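I have slept on the same side of the bed with the same flat pillow wedged between my knees for most of my adult life, and I thought that made me an expert on supports. Then my physical therapist put me on a proper foam wedge, I sighed so loudly that the woman on the next table laughed, and I went home and fell down a hole of catalogs, samples and foam densities that I still haven't climbed out of.

So this winter I tried home positioning wedges. All of them, it felt like! The big stack in my bedroom closet would tell you the same story.

The first one was the Flusard leg rest, the long sloping kind that lifts your calves so your lower back can flatten out. I liked it right away. It's firm under the knee and softer at the heel, and the cover zips off without a wrestling match. My only gripe is the length. I'm five foot three and my feet stopped well before the end, so I kept sliding down in the night to meet it (and then waking up with my chin on my chest). If you're tall, ignore me and go get one.

Tuvance makes a smaller one, a half-moon bolster, and I've ended up using it for everything. Under the ankles when I'm on my stomach. Behind the neck for reading. Under one hip for the stretches I'm supposed to do twice a day and do once. It's 12 inches long and it lives on the couch now, and I've stopped pretending I'm going to put it back.

The Pritchard back wedge was the one I had the highest hopes for. It's sold for people who need to sleep propped up, and the slope is lovely, nice and gradual. But it's heavy, and the vinyl cover squeaks. Every time I turned over it sounded like somebody getting out of a wet raincoat. I put a pillowcase over it, then a towel, then a fitted crib sheet, which finally did the trick – so if you already own one, there's your fix.

A word on covers, while I'm here. Vinyl wipes clean and fabric feels better, and you have to decide which of those you care about at three in the morning. I went with fabric and bought a spare. My mother, who has had two new hips and opinions on both, says vinyl every time.

I asked readers of my newsletter what they use, and 831 of you wrote back. Nearly 500 said a plain bed pillow, folded. I get it, I really do, I was one of you. But 61 of you also told me you wake up with the pillow on the floor, and that's where foam earns its keep. It stays put.

I've been doing my stretches in the kitchen lately, one heel up on a chair with the Erkard ankle block under it, waiting on my oatmeal.

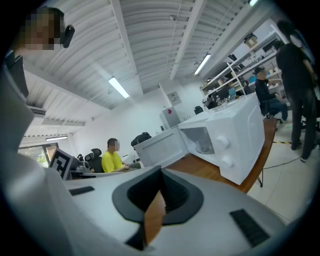 *The white microwave, on its wooden tabletop.*

The Erkard is the cheapest thing I tried and the ugliest, a plain little block with a groove cut in the top. I use it every single morning. The foam hasn't sagged yet, though I've only had it since February and I'd like to see how it looks after a summer of sweaty ankles.

If you're buying just one, ask whoever treats you which angle you need before you order, and check the return policy on opened foam. Mine ran out while I was still making up my mind about the squeaky one.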